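4. What the later closing hour did and did not do

4.1 The claim

The case for the later closing hour in Sestov rests on one sentence that has been repeated in council papers, trade newsletters and at least two funding bids: that letting bars and small restaurants serve until 2am "brought the center back to life." We have tried to trace this sentence to a measurement. The earliest version we found is in a briefing circulated in February by Raudsepp, the consulting firm hired to advise on the change, and it gives no source. Later documents cite the briefing, or each other.

This does not make the claim wrong. Towns that loosen their hours may well see more people out at night. But the rule it replaced was old, the enforcement of it was patchy, and several owners told us that they had been serving past the limit for years. The original ordinance dates from 1904 and set closing at 11pm for any house "in which spirits are poured." If the old limit was often ignored, then lifting it should have changed less on the street than it did on paper, and any before-and-after comparison built on the legal hour starts from the wrong place.

4.2 Seats, sales and the booking data

Three kinds of evidence are usually offered. The first is seat bookings taken through Clamine, the reservation service used by many of the larger places in the center. The Raudsepp briefing reports a strong rise in bookings after the change and treats this as a rise in customers. We are not persuaded. Clamine signed up new venues in the same months, and a bar that used to seat people at the door and now takes bookings will show a jump from nothing without pouring one extra drink. When we asked for the figures limited to venues that were on the service throughout, we were told they had not been produced.

The second is sales. Here the briefing has more to stand on, as it draws on returns from owners. The trouble is who answered. The form went to 670 license holders in the town and the surrounding district, and 200 sent it back. Places that stayed open later had a reason to reply and a good story to tell. Places that tried the later hour, found the room half full at midnight and went back to the old one had less of a reason, and places that had shut for good could not reply at all. The briefing calls the returns "representative" and leaves it there. It does not compare the size, location or type of the venues that answered with those that did not, though the license register would have allowed it.

The third is noise and complaints, which supporters cite when complaints fall and set aside when they rise. We have left them out. The phone line for reporting noise changed its opening times during the same period, and we could not find a way to correct for that.

Figure 2. Dark green gripper fingers over a plain, light gray surface.

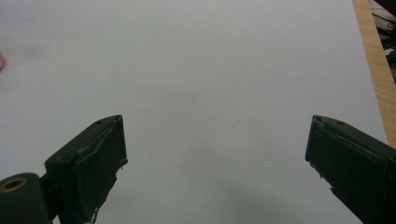
4.3 The Skedum comparison

Supporters of the change often point to Skedum, a smaller town that kept its early closing and is said to have declined. As a comparison it is weak. Skedum lost its evening train in the same period, and its two largest bars had the same owner, who sold both. A town can lose its night trade for reasons that have nothing to do with the clock on the wall.

Ilze Paulauskas, who ran a wine bar in Skedum before moving to Sestov, was the most useful person we spoke to on this point, mostly because she declined to support either side. In her view the hour mattered on a handful of nights in the year. On the rest, she said, "people went home when the kitchen closed, whatever the sign said." Her own takings went up after the move, but so did her rent, and she was not willing to credit the later license for the first while ignoring the second. One owner's account is one owner's account, and we do not rest anything on it. It does fit what we heard from kitchen staff, several of whom described the last two hours of a late shift as cleaning.
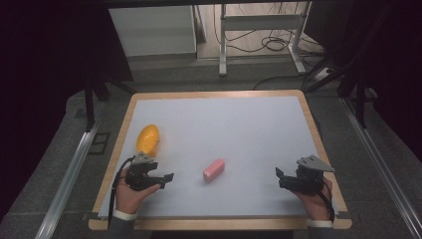
A better comparison would match streets instead of towns. Sestov itself offers one, as the later hour was at first limited to venues within 100 meters of the market square. Bars just outside that line faced the same weather, the same bus service and the same customers. If the later hour drew people in, the inside group should have pulled ahead, and if it only moved them a few doors down, the outside group should have lost what the inside group gained. The briefing adds both groups together, so neither result can be seen in it.

We asked for the returns split by address. Raudsepp agreed that this was possible but said that owners had been promised their answers would be reported only in total. We accept that the promise was made. It also means the main question cannot be settled with the material collected so far, and the council should have been told as much before it voted to extend the later hour to the rest of the town. Section 5 sets out what could still be recovered from till records, for those owners willing to share them.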